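Thread: reading bone slides without getting lost. Compact bone first, spongy bone further down.
3 min read

1/ Start at the lowest power. Find the outer surface of the bone before you look at anything else. On the Gurnville teaching set, slide 45 is ground compact bone in cross section, and slide 28 is decalcified bone with stain.

2/ The two look very different. Ground bone has no living material left in it, so you see the mineral and the empty spaces. Decalcified bone has lost its mineral but kept its cells — this is the one to use for osteocytes.

3/ On 45, look for rings. Each set of rings is an osteon. The hole in the center is the central canal, where a small artery, a vein and nerves ran in life.
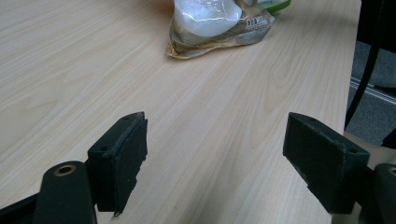 Light wood-grain tabletop

4/ Between the rings are small dark spots shaped like flattened seeds. Those are lacunae. The thin lines running out from them are canaliculi. Close the condenser diaphragm a little and they show up better.

5/ Partial rings wedged between whole osteons are interstitial lamellae. They are left over from older osteons that were partly removed during remodeling. Students in the Paiva section often label them as damage to the slide. They are normal.

6/ Volkmann's canals run across the osteons and connect the central canals. They have no rings of their own. If you see a channel cutting straight through the lamellae, that is probably one.

7/ Now slide 28. Osteoblasts sit in a row on the bone surface. Osteoclasts are large, have several nuclei, and are often in a shallow pit. Switch to the 40x objective for both.

8/ Spongy bone has lamellae too, but usually no complete osteons. The spaces between the trabeculae hold marrow — don't spend lab time naming marrow cells yet, they come up in December with blood.

9/ The Trollgate set has the same tissues under different numbers. Ground bone is 100 there and I don't have the rest of the list.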